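Demonstration gathering in simulated kitchens

Demonstration gathering is the patient business of collecting worked examples from which a learning system can pick up a household task. In the simulated kind, the whole kitchen lives inside a computer, and a person at a desk carries out the job while the program keeps a record of every movement and every view. The approach is fond of sinks, and with good reason: they are cluttered, awkward places, and a system that copes with one has learnt something worth having.

A well-documented case is the Rirnitine collection, begun in March by a small group at Brovgate. It holds 506 recorded attempts at clearing and sorting, of which 154 were set aside for testing and never shown to the learner at all. Each attempt is stored with its camera views, a plain sentence giving the instruction, and a note from the operator (some of these notes are rather chatty, and all the better for it).
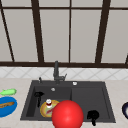
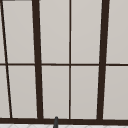 Two views from the simulated kitchen; the sink and its contents are in the first, the window in the second.

Padmavathi Suvarna
Contributing editor, household robotics
Page last revised May 2024

Choosing what to keep

Newcomers often suppose that only tidy, successful attempts are of any use, but collectors have long been kinder than that to the clumsy ones. A dropped spoon followed by a sensible recovery can teach a good deal, and the Rirnitine group kept 62 attempts of this sort under a label of their own. Attempts in which the operator simply gave up were stored separately.

Views matter as well. A camera facing the worktop catches the objects to be handled, while one turned towards the window may catch little besides panes and the tip of a spout. Both kinds are usually saved in the raw record, and it is left to whoever trains the system to decide how much weight each should carry.

Variation

Trilok Agarwal, who drew up the group's object list, favoured mixing food, crockery and utensils freely, so that the learner would not come to expect the same things in the same spots. The list ran to 85 items in its first form. Lighting and wall finishes were changed less often.

See also: Reltis format; Wainwright replay method; teleoperation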